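Home News Visits Members Join Contact

Search this site Enter keywords Go

Visit report: Sarker, Batgate depot
Posted November 23, 2021

Eleven of us from the branch went to the Sarker depot at Batgate, where they pack mixed snack boxes for offices, trains and a couple of mail-order firms. The depot employs 200 people over two shifts. We had asked to see the packing benches and the new robot work, and to have time with the staff without managers in the room. We got all of it, although the last part was shorter than we wanted.

We started in goods-in. The depot carries 3767 product lines, many of them imported, and this is the reason we were given for the slow arrival of automation. A conveyor and a fixed pusher are fine when every item is the same shape. Small foil packets slide, crumple and turn over, and the range changes every few weeks. Boxes are still filled by hand on the main floor, at long benches with the stock in racks behind.

The robot work is called Pernow and sits behind the returns office. It began in March. Two arms practise picking up loose packets and putting them into drawers and trays, and members of the packing staff teach them by guiding each movement from a desk alongside.

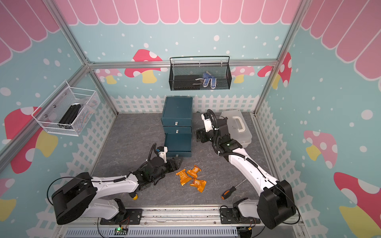

The Pernow bay at Batgate, with the drawer unit between the two arms and packets on the floor.

Every guided attempt is saved, good or bad, and the saved ones are used to train the arms to work alone. On the morning of our visit the board by the desk gave the running total as 903. The engineer on duty said a bad attempt was worth keeping as long as it was labelled as bad, and that labelling took up more of the day than anyone had planned for.

We were allowed to stand behind the desk and watch the screens. Each arm carries a small camera close to the gripper, so the person guiding it sees the packet from very near. It is slower than doing it by hand, by a long way. A packer at the benches fills a standard box in 60 seconds, and a single packet in the bay can take a good part of that if it has landed awkwardly.

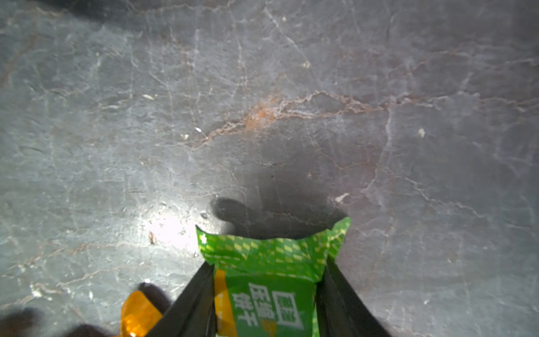
Speed was not what the staff wanted to talk about, though. Most of the questions at the benches had been about grading. People who guide the arms are on the same rate as people who pack, and several felt that teaching a machine your own job ought to be paid as something more. The company's position is that the work is lighter and is done sitting down. Both are true. It is also harder on the eyes, and the desk had only one chair that could be raised high enough for a tall person.

The turns at the desk were first set at a full shift. After complaints of headaches they were cut to half a shift, with the other half on the benches. That change came from the packers themselves, through the safety meeting, and the minutes are pinned up by the lockers.

We asked what is difficult about the task. Getting hold of a packet by the middle is fairly easy to show. Getting hold of it by the crimped end, or when it is lying half across another one, is where people differ. Some nudge the packet clear first and some go straight in. The arms are being taught by nine people with nine sets of habits, and the engineers have asked them not to agree on one method for now.
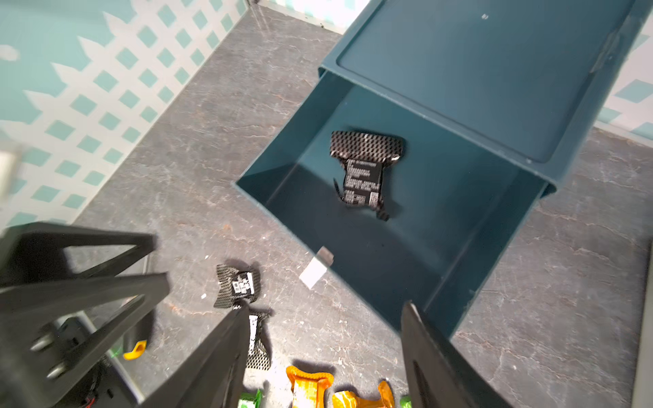
Tùng Khúc told us that the dark wrappers are the ones he likes least, as the ends fold under and on a screen it is hard to tell which way up they are. By hand he would know from the feel. He has been asked to write down how he does it and says he has got as far as half a page. He would like the job to continue, and he would like somebody to put in writing what happens to the bench posts when it ends.

There is no such paper at present. The site manager told us that no posts will go at Batgate while the trial runs, and that the first use planned for the arms is sorting returned stock, which is hard to recruit for. She would not go further than that. A second bay is planned at the Từ depot next year, and two Batgate packers have been offered travel to help set it up.

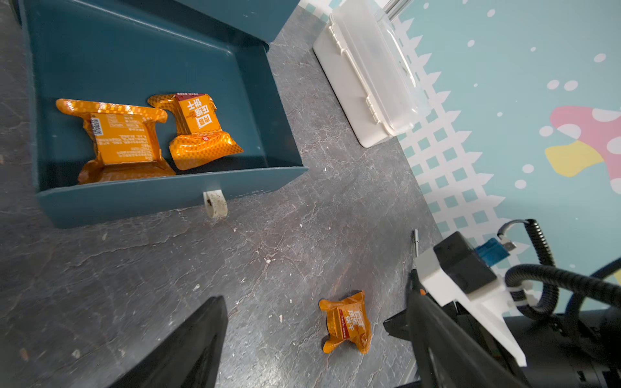
Tray work in the bay: orange packets in the tray and one on the counter.

Points we said we would follow up:

Grading for desk work. The branch will ask for a meeting before the Từ bay opens.

Chairs and screen breaks. Promised, no date given.

Use of the recordings. Staff signed a form in the spring, but few had kept a copy, and we have asked for a blank one.

Lunch was in the canteen and was good. The coach home was late leaving, as two of our party had gone back to the benches to finish a conversation. The next visit will be listed on the Visits page once the host has confirmed. Names to the branch office please, and say if you need a seat near the front.

Contact the branch office | Copyright the branch and contributors | Back to top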